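Up before the heating came on this morning, which in February is no small thing in this house, and I sat at the kitchen table in my coat with the seed tin open in front of me. I had promised myself a proper evening with it all through January and never managed one, so a cold half hour before breakfast had to do. I do love that tin. It was my mother's, and it still smells faintly of shortbread if you put your nose right in (I do, every year, and every year I feel silly and do it again).

The trouble with me and seeds is that I buy with my heart. I found four packets of the same beetroot, all opened, all folded over at the top by somebody with good intentions. There were leeks from goodness knows when, and a little twist of brown paper marked "sweet peas, the nice ones" in my own handwriting, with no clue at all as to which nice ones I had meant. I shall sow them anyway. I have tipped them into a saucer of water to soak and put the saucer on top of the fridge where the cat can't get at it.
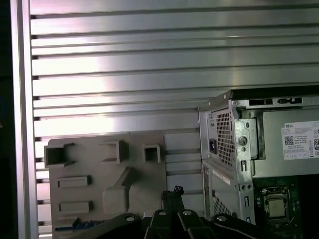

After breakfast I walked up to the allotment to see what the wind had done. Less than I feared! The shed is still standing, though the felt has lifted at one corner and will want tacking down before the next blow, and the water butt had gone over on its side and rolled as far as the currant bushes. The broad beans I put in before Christmas are up and looking very pleased with themselves, a bit battered, a bit leaning, but green and sturdy all the same. I firmed them in with my boot and told them they were doing well. Plot 14 next door has been dug over from end to end, every inch of it, and I stood there feeling both admiring and rather guilty.

It belongs to Mackenzie Doucette now, who took it on in the autumn when old Mr Dovhaniuk gave up the digging and went to live near his daughter. She came along while I was wrestling with the water butt and took the other end without being asked, and we had a long chat afterwards, leaning on our forks like a pair of pensioners on a biscuit lid. She wants to grow squash, great big ones, and potatoes for the winter, and she has plans for an arch. I was the same in my first year. I had a drawing with coloured pencils and everything, and by August it was mostly bindweed and one enormous marrow that I ended up giving to the dentist.

I gave her a bundle of my raspberry canes, the autumn ones, as they have been marching steadily into the path and I can't bear to put them on the heap. She gave me a jar of plum jam from a batch she made with her aunt, and we have arranged to share a load of manure from Rivard's, the stables at the bottom of the hill. They will bring it up on Saturday if the track isn't too soft. It's a fair bit cheaper split between two, and I have to say the thought of somebody else on the other handle of the barrow cheered me no end.
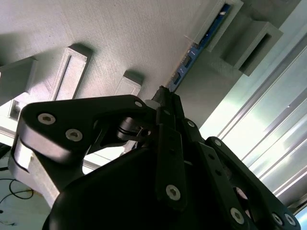 Volume 13, page 83

Home by one with mud to the knees, and toast with the plum jam for lunch, three slices, very good, quite sharp, with the skins left in as they ought to be. Then I had every intention of washing pots. I got as far as carrying them in from the side passage and running the sink, and then the telephone went and it was my sister, and that was the best part of the afternoon gone. She has had her hip looked at and is to wait, which she is not good at. We went right back over the summer we all had at the cottage, the one with the gooseberries, and she swears it was me who was sick in the wheelbarrow. It was not me. I shall go to my grave saying so.

The pots are still in the sink as I write, and the water is stone cold, and I think they can stay there until tomorrow. I have looked at the sweet peas again and two or three of them are beginning to plump up, so perhaps they are not as ancient as I thought. Must find the cardboard tubes for them. Must also ring about the shed felt, and remember to take Mackenzie the spare netting before the pigeons find her cabbages.

Bed with a hot water bottle and the end of my library book.

Recent entries
The last of the stored apples
A wet walk to the post office
Marmalade, second attempt
What the frost left of the chard
Mr Dovhaniuk's leaving tea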